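Manipulation Working Group
Minutes of the regular meeting, Fri 8 February
Location: Vastside building, second floor meeting room, and by call
Present: simulation team, policy training team, evaluation team, Heson liaison
Apologies: hardware team

1. Minutes of the previous meeting

Approved with one correction. Under item 4, "success rate" should read "grasp success rate". The two are logged separately and the earlier figure did not include placement.

2. Actions carried over

Asset cleanup for the Santoso kitchen set is closed. Collision meshes for drawers and hinged doors were rebuilt and pass the penetration check at the default time step.

Logging of contact forces is still open. The field exists in the episode file but is written as zero when the physics runs at the reduced rate. The simulation team will fix the writer before any more force data is used in a plot.

The comparison with scripted motion planning is closed. Results are in the shared folder and were not discussed further.

3. Gulen benchmark, refrigerator tasks

The evaluation team reported on the first full run of the refrigerator split. The run consisted of 1304 episodes across all kitchen layouts. Each episode starts with the refrigerator door already open and asks the policy to remove a named item from a shelf and hold it clear of the cabinet. Door opening is a separate split and was not part of this run.

Of the 1304 episodes, 346 ended in failure. The evaluation team labeled every failure by hand from the replay. Labels were assigned by the first event that made the task unrecoverable, so an arm that hit the shelf and then dropped the item is counted under shelf contact only.

The largest group is contact between the wrist or forearm and the shelf above the target. The second is selection of the wrong item when several small items stand close together. Drops after a good grasp are the third. Time-outs are rare and were mostly traced to the policy hovering at the shelf edge without committing to an approach.

The policy team asked if wrist contact could be caused by the controller instead of the policy. The evaluation team replayed a sample of the failed episodes with stiffer gains. The arm followed the commanded path more closely and hit the shelf in the same place. The controller was ruled out for that sample. It was agreed that the sample is too small to rule it out for the whole split.

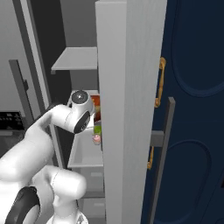 Occlusion was discussed at length. In many layouts the side wall or the door edge hides part of the shelf from the fixed viewpoint, and the policy has to act on a partial view of the target. The evaluation team proposed reporting the visible fraction of the target at the first step of each episode. The value can be computed from the segmentation buffer, so no new rendering is needed.

The simulation team noted that visible fraction at the first step says little about later steps, when the arm itself covers the item. A second value, taken when the gripper crosses the shelf edge, was suggested. Both will be logged. Only the first will go in the main table.

There was disagreement over camera placement. The policy team would like to move the fixed camera toward the open side of the cabinet for training. The evaluation team objected that this would make the split easier without improving the method, and that earlier numbers could no longer be compared. Decision: the camera stays where it is for evaluation. Training data may use shifted viewpoints if the shift range is stated in the run config.

4. Training changes

The policy team described 2 changes planned for the next run.

The first is a clearance term added to the action loss. It penalizes predicted wrist positions that fall inside a margin around the shelf surfaces. The margin is computed from the known geometry at training time only. At test time the policy receives images and joint states, as before.

The second is added demonstrations with a low approach, generated by the planner and filtered for contact. The request is for 1000 new demonstrations. The simulation team confirmed that the render queue can take this load once the Heson jobs have finished.

It was asked whether both changes should go in at once. The evaluation team wants each tested alone first, and then together, with the same seeds. Agreed. The policy team pointed out that this pushes back the combined result, and that the date for the draft report may have to move. The draft is currently due in July.

5. Randomization of shelf contents

Item textures and positions are randomized now. Shelf height is not. The Heson liaison asked for shelf height to be included, as the cabinets in their test kitchen do not match any layout in the set. The simulation team can vary height within the limits of the existing cabinet models. Spacing below the lowest shelf is fixed by the drawer meshes and will not change.

Handle style and door color will remain part of the layout definition and will not be randomized separately. A request to add glass shelves was deferred. Transparent surfaces double the render time with the current settings.

6. Actions

Simulation team: fix the contact force writer; add shelf height to the randomization config; generate the low-approach demonstrations.
Evaluation team: log both visible fraction values; rerun the stiffer-gain check on all wrist contact failures; circulate the failure labels with replay links.
Policy team: run the clearance term and the added demonstrations separately, then combined.
Heson liaison: send shelf measurements from the test kitchen.

7. Other business

Disk quota on the Vastside cluster is nearly used up. Replays from before the mesh rebuild can be deleted. Anyone who still needs them should copy them out before the next meeting.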